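*Last revised March 12, 2026*

# Indexing newspaper obituaries for the Stestlow file

These instructions cover the transcription of printed obituaries and death notices into the Stestlow index. They assume you have a clipping or a microfilm print on hand and a login for Pusa, the entry program. Scans from the Balus reels are handled the same way, except for the source code (see step 2).

## 1. Decide what kind of item it is

The index uses three item types.

| Code | Type | Typical length |
|---|---|---|
| N | Death notice | Under 40 words |
| O | Obituary | 40 words and up |
| C | Card of thanks or memorial verse | Any |

Word count is a guide only. A short item that names parents, spouse and children is still coded O. A long notice that lists nothing but service times is coded N. Cards of thanks are indexed only when they give the name of the person who died.

If the same text ran on two days, make one record and put the second date in the "Also ran" field. If the second printing was corrected, make two records and link them. Small changes to the visiting hours do not count as a correction.

## 2. Enter the source

Fill in the newspaper code, issue date, page and column. For Balus reels, put B and the reel number in front of the newspaper code, with no space: B462-SH, for instance. Clippings from the Aigner scrapbooks often have no date. Leave the issue date blank and type the scrapbook volume and leaf in the note field. Do not work out an issue date from the date of death. The person checking the record may do so later, and will mark it as an estimate.

Clippings are sometimes dated by hand in the margin. Enter a handwritten date in "Date as marked" and leave the issue date blank.

## 3. Enter the name

Type the name as printed in the "Name as printed" field, including nicknames, titles and mistakes. Then fill in the separate name fields as follows:

- **Surname:** the surname at death.
- **Birth surname:** only if the item states it. "Born a daughter of" followed by the parents' surname is enough. A brother's surname is not.
- **Given names:** in the order printed, without nicknames.
- **Nickname:** without quotation marks.
- **Suffix:** Jr., Sr., II and so on. Religious titles and military ranks go under Title.

Older items may refer to a married woman only by her husband's name. In that case enter "Mrs." under Title, the husband's given name under Spouse, and leave the given name blank. Her own name often turns up further down, in the list of surviving brothers and sisters or in the pallbearer paragraph, so read to the end before saving.

## 4. Enter dates and ages

Dates are typed year first. When the item gives only a weekday ("died Tuesday at the family home"), count back from the issue date and tick "Calculated." When there is no issue date, type the weekday in the note field and go on.

Record the stated age even when a birth date is also given. The two will disagree fairly often. Pusa shows a yellow flag when they are more than a year apart – check your typing, and if the entry matches the print, save it anyway.

For infants, use the unit printed. An age of three months is entered as 3m and an age of nine days as 9d.

## 5. Enter relatives

Each named relative gets one line: relationship, name, place, and status. Status is either S (surviving) or P (preceded in death). Leave it blank if the item does not say.

1. Start with parents, then spouses, then children, then everyone else in printed order.
2. Where a spouse's name is in parentheses, as in "a daughter, Ellen (Robert)," put it in the Partner column. Where the name in parentheses comes between a given name and a surname, it is normally a birth surname.
3. Unnamed groups ("several nieces and nephews") go in the note field as printed.
4. Pets are not indexed.

Stepchildren and foster children are entered under the relationship the item uses. Do not change "son" to "stepson" on the strength of another record.

## 6. Write the abstract

The abstract holds whatever the fields do not: schooling, work, service, church, clubs, place of burial. The limit is 300 characters, including spaces. Use short phrases with semicolons between them and leave out praise and cause of death. Street addresses are left out for items printed within the last 75 years.

## 7. Check and save

Read the record against the print once, from the bottom up. Use "?" after any letter you cannot make out, and [torn] or [faded] where whole words are lost. Save as Draft if a page or column is missing – otherwise save as Ready. Ready records go into the next checking batch and are locked to the person who typed them. Batches are not run in December, so records saved that month stay unlocked until the first batch of the new year.
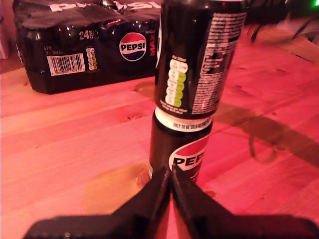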